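Dastitz Stone Names: Data Card

Version note: this release replaces the files issued in July. Spelling corrections received up to 2nd February are included.

Summary

Dastitz Stone Names is a list of trade names used for decorative stone in kitchens, bathrooms and shop interiors. The same stone is often sold under several names, and one name may cover stones from different quarries. The list records those names side by side so that dealers, fitters and repair firms can match an old invoice to a present-day product. It is maintained by the Makowska office.

Contents

The main table holds 238 trade names grouped under 67 base stones. A second table lists 42 names no longer in use, with the last catalog in which each was found. Both tables are plain text, separated by tabs, in UTF-8.

Columns in the main table

name - the trade name as printed in the source
base_id - the number of the base stone
family - marble, limestone, granite, slate or other
ground - the main color, in everyday words
veining - none, fine, branching or web
source - short code for the catalog
remarks - free text, often blank

Color terms

Ground color is recorded from the polished face. Where a stone has two colors of equal weight, both are given, the darker first. Brown marbles caused the most disagreement among the people entering data, and the term "gray-brown" was added for them in this version.

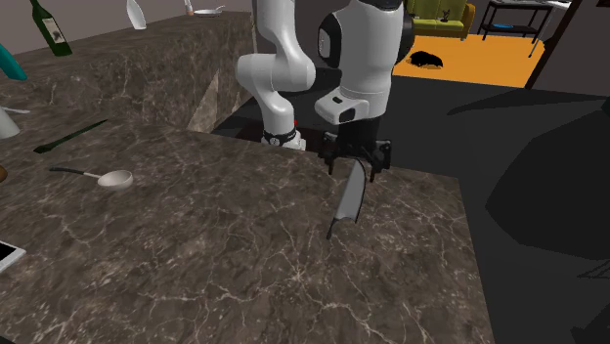
Brown marble countertop with cream and pale pinkish veins (rendered).

Veining is judged over a full slab where possible. A small sample can show only one or two lines of a stone that would be entered as "web" at full size. Entries judged from a sample carry the letter S in the remarks column.

Sources

Names were taken from 61 printed catalogs and price lists, most of them supplied by Trendby from its closed showrooms. Scanning and first entry were done by Pisix. Each entry was then checked against the page by a second reader.
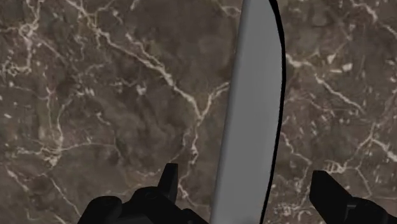

Brown marble with an irregular network of cream and pale beige veins, seen flat-on behind a gray blade shape (rendered).

Known limits

Coverage of slate is thin. Names in languages other than English were entered without accents in the earlier version, and a few remain so. Prices were left out on purpose. The list should not be used to decide how a stone is cleaned or sealed.

Terms of use

The tables may be copied and changed for any purpose, provided that the name of the list and its version are stated. Corrections should quote the base_id and the source code - requests without both are returned to the sender.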